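Tomoana Chamber Proceedings - data card

Contents
Transcribed floor proceedings of the Tomoana regional assembly, with the citations and awards read into the record. The release holds almost 2,000 speech segments from 71 sittings. Each segment is one uninterrupted turn by one speaker.

Files
segments.tsv - one row per turn
speakers.tsv - name, seat, party, dates of service
honours.tsv - ceremonial resolutions, linked to segments by sitting number

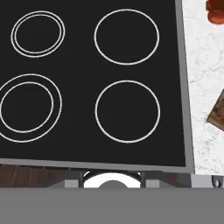 Fig. 1. Glass cooktop with burner markings, rendered.

Fields in segments.tsv
sitting: integer, as printed in the journal
turn: integer, restarts at each sitting
speaker_id: key into speakers.tsv
kind: debate, motion, tribute or procedure
text: UTF-8, original spelling kept

Guests invited to speak in the chamber have a speaker_id beginning with G and no seat. Interjections are kept only where the journal prints them.

Annotation
The kind label was set by Kylie Quinlan and Mervyn Yeoman working separately on 1,000 segments. Lachlan Ruddock settled the differences. The remaining segments carry one label each. Tributes that end in a formal motion are marked motion - this affects counts of ceremonial business.

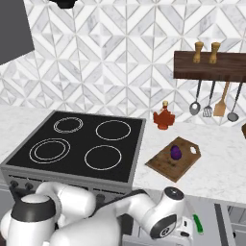

Known problems
Four sittings have no closing page in the journal and stop at the last printed turn. Party is given as at the date of the sitting, so a member who changed sides has more than one row in speakers.tsv. Join on speaker_id and sitting date together.

Changes
October: honours.tsv rebuilt, duplicate rows removed.

Contact
Warrick Ormsby, Larkico. Send corrections with the sitting and turn number.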